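3.2 Why people keep the wrapper on

Households do not store candy so much as postpone it.

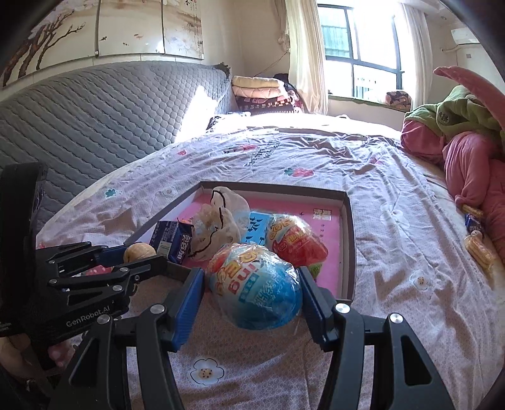
Figure 4. Large wrapped candy balls, one still in an open shallow cardboard box lid.

The first round of interviews asked a simple question: when a sweet comes into the house, how long does it stay there? We expected answers in hours. Several participants answered in years. One woman in the Padov group had a wrapped candy that had moved apartments with her twice, and she spoke of it with more warmth than she gave her landlord.

We call this behavior deferral. Hunt used the word first, for the saving of good soap, and we borrow it here with only slight damage to the original meaning. A deferred sweet is one that its owner says they intend to eat, could eat at any time, and does not eat. It differs from a forgotten sweet, which turns up behind the flour and causes surprise. Deferred sweets cause no surprise at all. Their owners can tell you exactly which shelf.

Of the 50 households in the study, 17 reported at least one deferred item at the first visit. When Juhl went back in September, 13 of those households still had it. The other four gave explanations that we have coded as "guests," though in two cases the guest seems to have been the participant, late in the evening.

Size and wrapping both appear to matter. Small sweets in plain paper were eaten quickly and without comment. Large, round or heavily printed items lasted longest, and the lids and boxes they came in were often kept along with them. Participants described such items as "too much for one person" or "for an occasion," and when asked which occasion, they tended to look at the window. Gevitz argues that a bright wrapper promises more than the candy can deliver, and that people sense this and would like to go on not finding out. Our interviews give him partial support. They also give partial support to the idea that some of these things are simply hard to bite.

A second group of answers concerned fairness. In homes with more than one child, a single large sweet was a diplomatic problem, and several parents had solved it by placing the object where everyone could see it and no one was allowed to touch it. One father called this "the museum." His children, interviewed separately, used other words.

We had assumed that adults living alone would show little deferral, there being no one to stop them. The reverse was true. Solo households kept their large sweets longer than families did, and 15 participants in all told us they felt a little foolish about opening one without company - a feeling that did not extend to chips.

Eglītis has suggested that the Cullinance scale, built to measure attachment to unused kitchen goods, could be shortened and applied here. We tried it on a few willing participants. The item "I would be upset if someone used this without asking" drew strong agreement. The item "I have a plan for this" drew a long silence and, from one man, an offer of tea. We return to the scale, and to the tea, in Section 4.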